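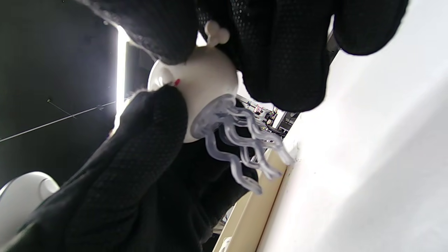 Fig. 1. Two-handed hold on the jellyfish. Red mark where the rim meets the body.

Handout 6: Showing a Robot What You Mean
Skundgate Robotics Workshop, course notes by Vinzenz Aigner
Revised 24/03/2025

Last time we wrote a program to move an arm from A to B, and it did, through the side of a cardboard box. This unit takes the other road. You do the task with your own hands, the recording software (Hetel) logs it, and a learning program tries to work out what you were up to. It has no idea what a jellyfish is. By the end of the unit you may feel the same way.

6.1 Why a toy with tentacles

Students ask for blocks. Blocks are lovely. A block has flat sides, stays where you put it, and teaches a policy almost nothing it can use on the rest of the world. The jellyfish has a smooth, rounded body with few good places to grab, plus a skirt of wavy bits that get in front of everything. If your method survives that, try it on a block and enjoy the rest of your afternoon.

For your notes, the parts have agreed names. Please use them in your episode labels, as the December class had 11 different words for the knob, and one of them was "hat."

Body: the white rounded shell.
Knob: the small white nub on top.
Skirt: all the tentacles, treated as one part. Do not number the tentacles.

6.2 Support hand and working hand

In two-handed work, one hand usually holds the object steady and the other does something to it. Say which is which at the start of every episode label. You may swap them, but a swap in the middle of an episode goes in as a separate segment. The model treats your hands as two actors who have never met, and it needs the script.

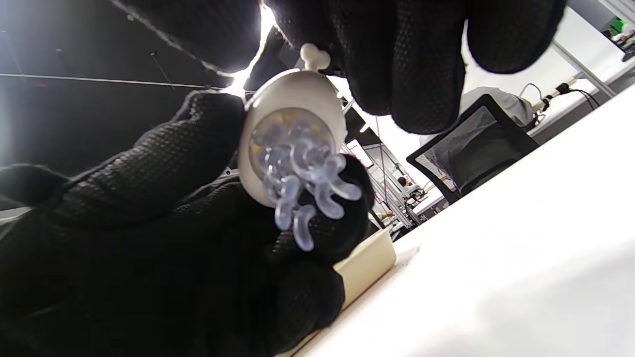 Fig. 2. Left hand supports from below. Right hand above, one fingertip near the knob.

A hand that hovers is still doing something. Beginners label this kind of moment "idle" and cut it. Leave it in. An approach contains most of the information about where the grasp is going to happen, and a data set with the approaches trimmed off produces a robot that teleports, at least in its own opinion.

Go slower than feels natural. You don't need to perform it like an underwater ballet (we have a recording of someone doing that, and it is very moving), but a fast flick of the wrist leaves you with blurred tentacles and a label that says "something happened."

6.3 Gloves, controllers, straps

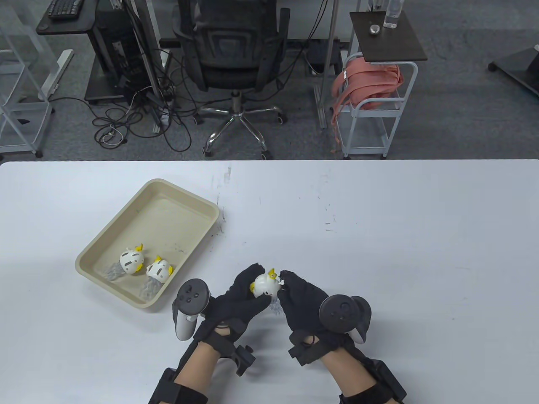

Fig. 3. Working position: one toy in the hands, two in the tray, controllers on the backs of the gloves.

Your setup checklist:

Gloves on first, controllers second. People do try it the other way.
Controllers sit on the back of the hand. Tighten the straps until the controller moves when your hand moves and not a moment later.
Tray on the table, within reach of both hands.
Hold still for the opening of each episode so Hetel can settle. It is a nervous program.

What gets logged is the pose of the controller. Your fingertips are somewhere beyond it, and the offset between the two is assumed to be constant. If a strap slips, the assumption is wrong for everything after that point, and your data will show you calmly picking up air. Redo the calibration (script in the Berge folder) after any strap adjustment, including the ones you made without telling your partner.

6.4 What the camera can and can't see

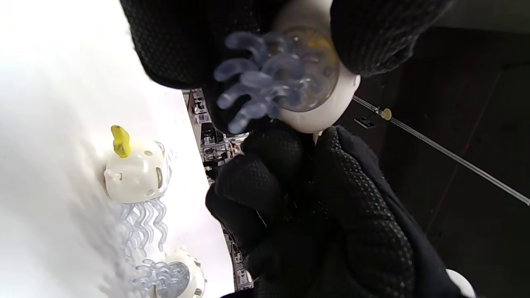 Occlusion is the part of this unit that costs people the most points. Your model only learns from what reaches the camera, and your hands, being useful, are usually in front of whatever matters. It gets worse when the same object has several faces. Look at the toy in the gloves: you get the clear dome with the yellow inside and a spray of tentacles going left, while the one lying at middle left gives you mainly a white body with holes in it and a yellow fin sticking up. A person sees the same toy twice. A detector trained on one of those views may very well report a jellyfish and an appliance. Your set should therefore include holds from several sides, and you should write down which side faced the camera.

6.5 How much is enough

The reading for this week suggests 3,000 episodes. We have one table and a door that gets locked in the evening. The December class recorded 566 and then threw out 143 for slipped straps, missing labels, and one memorable sneeze. The rest went into Ganell, our training script, and the resulting policy could pick a toy out of the tray on a good day. Putting it back was left as future work.

6.6 To hand in

One page per pair. Describe your grasp, name the support hand, and pick one episode you would throw out. Explain why in words your partner agrees with. "It looked weird" is a start and earns partial credit.

Bring your own thin gloves if you dislike sharing. Next unit: force, and why the robot squeezes.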